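Notebook, July, glue bench

Third week of the hide glue business. The aim, for anyone who borrows this book: find out why the Clutville chairs keep letting go at the back rail, and pick one glue we can stand behind when the next batch comes in. The old joints were hide glue. Whoever repaired them last used something yellow and a great deal of optimism. 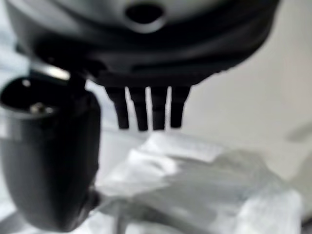
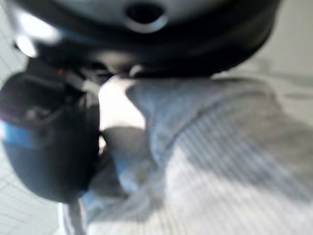
Two glues on test. Conano is the granular stuff, sold in a paper sack that leaks from whichever corner you pick it up by. Gollach comes in flat sheets that have to be broken up in a rag with a mallet, after which you find slivers of it in your cuffs until supper. Both soaked overnight in cold water. The Conano swelled to something like tapioca. The Gollach was still stiff in the middle at 7 a.m., so it went back in the fridge with a label on it, the last jar having been taken for soup stock.

Pot held at 140 F. The thermostat dial says 140 when the pot is at 152, so the dial now has a strip of tape across it and I go by the thermometer. Let it sit too hot all morning and the glue gets weak and smells like a barn.

Test pieces: maple to maple, lap joint, one square inch of overlap, planed and not sanded. Cut 26 of them. Two went in the scrap because I planed them at the end of the afternoon and they rocked when laid together. That leaves twelve for each glue. Clamped overnight, then three days on the shelf by the window before pulling.

Results so far, pounds at failure, one pull each to check the rig:

Conano: 1280
Gollach: 963
Yellow glue from an old Clutville repair, same overlap, cut out of a broken rail: 615

The yellow number isn't fair and I know it isn't fair. That joint had dirt in it and a finish nail through one corner. I wrote it down anyway because it was satisfying.

The Conano piece took wood with it over most of the face. The Gollach let go in the glue line, clean and shiny, like it had never been introduced to the other half. My guess is it had started to gel before the clamp went on. It grabs fast, and I was across the room looking for the second clamp. Second clamp was on the hook where the clamps go. Will warm the pieces first next time and lay out both clamps beforehand like an adult.

Tried the Vörös recipe on the side, the one from the photocopy taped inside the cabinet door: add a little urea to slow the set. It does slow the set. It slowed it so well that the joint was still creeping after lunch and I had to re-square it twice. The photocopy says "a pinch per cup," and I have large hands. Going to weigh it from now on, starting at 5 percent of the dry glue, and write the weight on the jar.

Humidity is the other thing. The hygrometer over the sink read 71 at noon and the one by the door read 58. They hang twelve feet apart. I set both in a sealed tub with wet salt for the night, where they ought to read 75, and we'll find out which one has been lying to us since winter. My money is on the one by the sink — it was free.

Chairs themselves: two back rails out and cleaned, old glue softened with warm water and vinegar and scraped with the dull chisel. One tenon is undersized all the way around. Somebody sanded it to make it fit, then sanded it some more. It needs a veneer shim on both cheeks before any glue is worth talking about. Left the mortise alone.

To do:
Rest of the Conano pulls, then Gollach
Warm the Gollach pieces before gluing
More maple, the straight stuff from the back of the rack
Check salt tub in the morning
Move the soup label to the front of the jar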